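Wafers, Hairnets, and the Long Way to the Parking Lot
A visit to the Lollow plant open day, Terncombe

Lollow opens its doors once a year, in January, when the weather in Terncombe makes any heated building look like entertainment. Admission is free. Parking is also free, in a field that the website calls the north lot and my shoes now call something else. I took the number 17 bus back to the field afterward, and I'd suggest that anyone going next year just take the 17 in the first place. It stops at the gate.

I had wanted to see the place for years. Lollow makes wafers, mostly, and the kind of thin chocolate-covered cookie that turns up in break rooms and at the bottom of purses. If you grew up anywhere near here, you've eaten a thousand of them without once choosing to. They were just there, like the river.

Check-in was under a tent by the loading dock. You sign a form promising that you have no loose jewelry and no recent stomach trouble, and in return you get a hairnet, a paper coat, and, if you have facial hair, a second hairnet for your face. Our group went in looking like a surgical team that had been hired by mail.

The tour starts with a video. It covers the founding of the company, a fire, a flood, and a third thing with the roof, all set to the same cheerful piano. The narrator refers to the wafer as "she." I have questions about this that the video did not answer.

Then you go through the double doors and the smell gets you. It's vanilla and hot metal and something toasted, and for the first few minutes it is the best smell in the world. By the end of the second corridor I had stopped noticing it, and by dinner I found it in my scarf and had to hang the scarf on the porch.

The batter room is smaller than you'd expect. Wafer batter is mostly flour and water, thin as pancake mix made by a person who has run out of pancake mix, and it gets pumped onto hot plates that clamp shut like a waffle iron with a grudge. The steam blows out at the sides and takes the edges with it. Those edges are trimmed off and collected. Our guide said they go to animal feed, and a kid in front asked which animals, and the guide said pigs, and the kid asked whether the pigs liked vanilla or chocolate. We were held up there for a while.

After baking, the sheets travel up and over a tall arch to cool. It's a lovely thing to look at, all those pale sheets going by like laundry, and everybody took a video of it that no relative will ever sit through. Each batch is 1,000 sheets. If the sheets go into the cream spreader too warm, the cream melts. If they go in too cold and dry, they take on moisture from the cream and go soft in the package weeks later, in your house, where you will blame yourself.

The cream spreader was stopped for cleaning. We admired it anyway.

Chocolate comes next, and it was the only part of the tour with a guardrail. The bars ride a wire belt under a curtain of melted chocolate, and a fan blows off the extra, so what you get is the thinnest coat that can still legally feel generous. I had always believed that the little ripples on top of a chocolate wafer were decoration. They're wind.

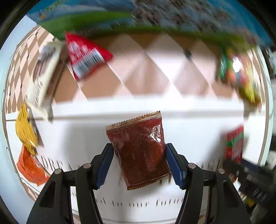
The wrapping hall was loud enough that the guide switched to pointing. What I managed to learn, mainly from a laminated sign, is that a wrapper like this starts as one flat roll of film. The machine folds it into a tube around the bars as they go by, seals it lengthwise down the back, and then a pair of heated jaws bites across between one bar and the next. The jaws have ridges, so the ends of the package come out ridged, and the knife in the middle has teeth, so the edge comes out zigzag. The teeth are there for you, it says on the sign. They give the tear a place to start. I have opened wafers with scissors, with keys, and once with a car door, and I read that sign twice.

There is a woman (or there was on our tour; she may have been there for our benefit) whose job is to squeeze packages. She takes one off the line, holds it under water in a clear tank, and watches for bubbles. A bubble means a bad seal. She'd been doing this long enough to do it while looking at us, with an expression I would call patient.

The wall past the wrapping hall has a display of old packages going back to waxed paper. The early ones promise nourishment. The ones after that promise convenience. The current ones promise joy, in a font that looks like it was up all night.

Lunch was on your own. The plant cafeteria was open to visitors and offered a hot dish under a lid that people kept lifting and putting back. I ate a granola bar from another company, in my coat, facing away from the building.

At 2 the tasting hall opened, and here I should explain that the open day isn't only Lollow anymore. A few years ago they started inviting other makers, supposedly out of friendship, and the tasting hall now has its own following. Some people skip the tour entirely. You can recognize them by their large bags.

Rawashdeh, the date and sesame people, had the longest line and deserved it. Their date-filled cookie is dense and not too sweet, and it comes with a wrapper that opens on the first try. They also had a sesame brittle that I'm told is excellent, and that I could hear other people enjoying from across the room.

Kirkitz is a newer outfit that makes a puffed rye snack. They call it "boldly plain." I tried the plain and then, to be fair to them, the bold, and I couldn't find the border. The man at the stand asked what I thought. I said it was very even. He wrote this down.

Lollow itself put out everything it makes, including a lemon wafer sold only in two counties and a coffee one that was discontinued for reasons the staff discussed among themselves in low voices. The lemon is terrific. The coffee tasted like the office it was aimed at.

A note on etiquette. The sign says one of each per guest. It's a suggestion in the sense that a speed limit is. I watched a grandmother in a very good wool coat work her way down the Lollow table with the calm of a person weeding a garden, and when she got to the end she turned around and weeded it again from the other side. The staff refilled behind her. I think they may have an understanding.

The factory store is the last stop, and you can't get out any other way. Seconds are sold by the bag, and they're a bargain if you have no feelings about shape. I bought 3 bags, two of broken wafers and one labeled "mixed," which turned out at home to be broken wafers also.

A few practical things, mostly from emails I've had since I mentioned on this page that I was going.

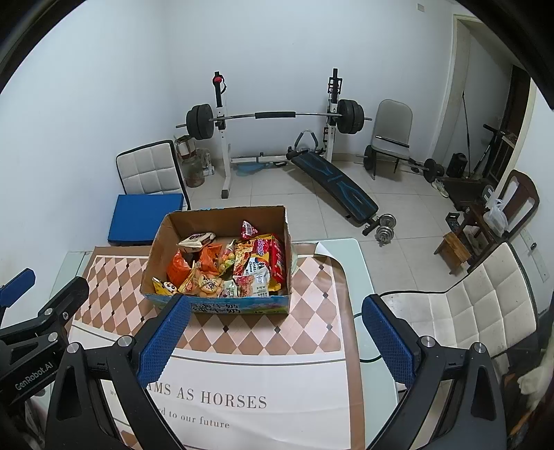

Do you have to take the factory tour to get into the tasting hall?

The two are separate, and the hall has its own entrance on the river side. Tour spots need to be reserved online, while the tasting hall is walk-in until it closes for the day.

Wear flat shoes with closed toes, or they'll lend you a pair of rubber clogs that have met many other feet. Small children are welcome in the hall, but the tour has a height rule for the chocolate section, enforced with a painted giraffe. Allergy sheets are at the check-in tent and also on the tables, though the ones on the tables had been used as napkins by the time I got there. Bring your own water. There's a fountain near the restrooms with a very low opinion of pressure.

The store takes cards now. The bus takes exact change only, and the driver was not interested in being paid in lemon wafers, though he did hold on to one while I looked for quarters.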